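4.2 Shelf arrangement

Boxed cereal and pouched granola were kept apart during stocking. Each of the 13 bays followed one plan, drawn up in May, and packs were faced by hand before the store opened. Shoppers at Dirkmont named the lettering on the front as their first cue – flavor came second.

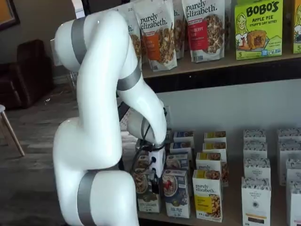
Hanane Zaki
Figure 3. Granola pouches on the upper shelf, with cereal boxes below.

Pouches that lean tend to hide their neighbors, and we recorded such cases separately from empty facings.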